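Capítulo 7
La visita técnica a una célula de manipulación

Objetivos del capítulo

Preparar una visita de observación a una instalación robotizada.
Distinguir en una demostración la tarea, el efector final y el entorno de trabajo.
Registrar lo observado en una ficha que permita comparar dos instalaciones distintas.

7.1 Planteamiento

En los capítulos anteriores se estudió el brazo articulado sobre el papel: cadena cinemática, sistemas de referencia y planificación de trayectorias. Este capítulo lo sitúa en un puesto de trabajo. El caso de apoyo es la jornada de puertas abiertas que la empresa Fimavell celebró en julio en su nave de Pletedham, a la que asistieron 23 alumnos del Instituto Aravena. La sesión de manipulación estuvo a cargo de la ingeniera Izzati Sopacua.

La demostración se desarrolló sobre una mesa de ensayos cubierta con un mantel estampado. La tarea consistía en manipular piezas planas de poco espesor. Una pieza de este tipo ofrece poca superficie lateral a los dedos de la pinza y obliga a controlar con cuidado la altura de aproximación.

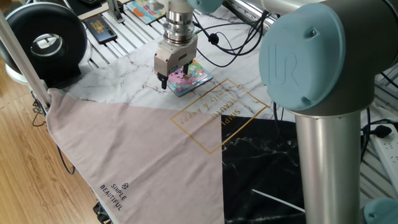 Figura 7.1. Pinza de dos dedos en contacto con una tarjeta cuadrada ilustrada.

Antes de analizar el movimiento, el visitante debe anotar el tipo de robot, la clase de efector final y la forma en que la pieza se presenta. Son datos que no dependen de la explicación del guía y que pueden verificarse a simple vista. Los datos de catálogo, como la carga útil o el alcance, se solicitan por escrito al término de la visita.

7.2 El contacto con la pieza

Llamamos fase de contacto al intervalo comprendido entre el primer roce del efector con la pieza y el inicio de la retirada. Su duración suele ser breve en comparación con el ciclo completo. En el programa de Fimavell, la velocidad de aproximación se limitó a 50 mm/s y la espera previa a cada descenso se fijó en 700 ms, valores prudentes para una exhibición con público. 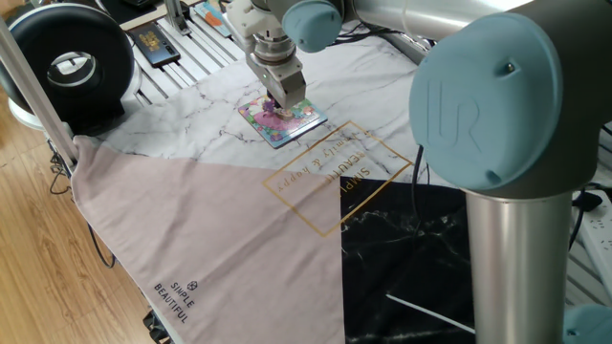

La orientación del efector condiciona el reparto de esfuerzos durante el contacto. Si el eje de la herramienta se aparta de la normal a la superficie, aparece una componente tangencial que tiende a desplazar la pieza. En la mesa de ensayos la pinza apunta verticalmente hacia abajo y se apoya sobre la tarjeta de borde azul, con lo que dicha componente se reduce. Conviene registrar también las señales luminosas del equipo, como el pequeño indicador verde de la cara frontal de la pinza. Su significado varía de un fabricante a otro y debe consultarse en el manual; no se admite en la ficha una interpretación basada solo en el color.

El apoyo merece una observación aparte. Un tejido sobre la mesa introduce una flexibilidad que el modelo geométrico del capítulo 4 no contempla. La cota de contacto deberá medirse sobre el tejido, con la pieza colocada, y no sobre el tablero.

7.3 El espacio compartido

Se denomina espacio compartido al volumen que pueden ocupar, de forma simultánea o alternada, el robot y una persona. Su delimitación corresponde a la evaluación de riesgos de cada aplicación, que debe considerar el brazo, la herramienta, la pieza y los elementos auxiliares.
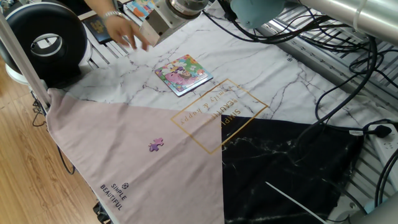
La evaluación distingue entre la presencia prevista y la presencia ocasional de una persona en el volumen de trabajo. Para clasificar una situación hay que conocer el modo de funcionamiento y el estado de la parada, datos que la mera observación no proporciona. Sí puede anotarse la posición relativa: una mano con los dedos extendidos hacia la mesa queda inmediatamente a la izquierda de la pinza, que no sujeta ningún objeto. La pulsera metálica de la muñeca se consigna igualmente, por tratarse de un elemento susceptible de enganche. En cuanto a las piezas, el puzle infantil descansa en su bandeja y una pieza morada permanece separada de ella, sobre la zona rosa del mantel; ambas posiciones se refieren al mismo sistema de coordenadas de la mesa.

El cableado se incluye en el croquis de planta, con indicación de los tramos que discurren por la superficie útil.

7.4 Ficha de observación

La ficha Misuvley, que se utilizará en los ejercicios del capítulo, consta de los campos siguientes:

Identificación de la instalación y del puesto.
Tipo de robot y de efector final.
Geometría y presentación de la pieza.
Superficie de apoyo.
Elementos auxiliares y cableado.
Posición de las personas respecto al volumen de trabajo.
Datos pendientes de confirmar.

El último campo no debe quedar en blanco. Todo valor comunicado oralmente se anota en él hasta disponer del documento correspondiente. En el apartado 7.5 se completa la ficha para el puesto de Pletedham.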